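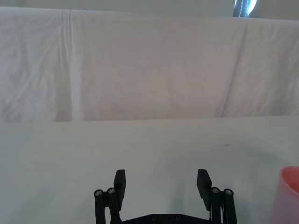
Chapter 7
Looking After a Two-Finger Gripper

Pick up a coffee mug and notice how little you think about your fingertips. They land on both sides of the mug, they press evenly, and they give you a warning long before anything slips. A two-finger gripper has to manage the same job with a handful of rods, a few screws and a pair of pads. It is a wonderful piece of simple design, and it is the part of a robot cell you will handle most often as a technician. Every pick starts and ends there. When the pads are worn or a link is loose, even the best program in the world starts dropping parts.

In this chapter we stay with one machine from beginning to end: the small bench cell at the Requena training shop. It has one arm, one parallel gripper, a white table and a cloth backdrop, with a camera at the wrist looking out past the fingers. Its working life is picking up cups and small household items and putting them down again. You met the arm in Chapter 4 and wrote your first pick routine for it in Chapter 6. Now you get to take care of the end that does the touching.

What you will learn

By the end of the chapter you should be able to:
name the parts of a parallel linkage gripper and say what each one does
check a finger for play and find the pivot that is causing it
clean, inspect and replace a pair of finger pads
set the open and closed positions again after a repair
keep a gripper log that the next shift can read

Key words

linkage, pivot, pad, base plate, play, home position, grip width, witness mark

7.1 Why the fingers stay parallel

Take two strips of cardboard of the same length and pin them, side by side, between two shorter strips. Push the top strip sideways. It travels in an arc, but it keeps the same tilt the whole way. That four-bar shape is the heart of the gripper, and it is well worth five minutes with scissors and pins, because once you have felt it move in your hands the real thing makes sense right away!

On the gripper, each pad is carried by a pair of slender links. The links swing together, so the pad holds its angle as it moves in and out. The pads on our gripper are set with a slight inward lean at the top. Keep that in mind when you inspect one: a lean that matches on both sides is normal here, and a lean on one side only is a fault.

The pivots are where the wear happens. Each one is a screw through a hole, and each hole gets a tiny bit bigger with use. The cell at Requena is checked every 624 cycles, a number the shop settled on after keeping logs through a long winter of cup picking. Your own cell may need a shorter or longer interval. Section 7.5 shows how to work it out from your log.

7.2 Before you touch anything

Open the gripper fully and move the arm to its service position, with the fingers clear of the table. Take away any part that could be knocked. Then stop the arm, switch off the gripper supply, and hang your tag on the switch. Wait 20 seconds before you put a hand near the links — some drives hold a little energy after the power goes off, and pinched fingers are a miserable way to learn that.

Now look before you reach for a tool. Are the two pads at the same height? Do the pivot screws sit flush? Is there dust on the pad faces? Write down what you find, even if everything looks fine. A page of good checks is what makes the first bad one easy to spot.

Try it

Hold one pad between finger and thumb and rock it gently toward you and away. Do the same with the other pad. Note which one moves more, then go on to Section 7.3, where we trace that movement back to a single pivot.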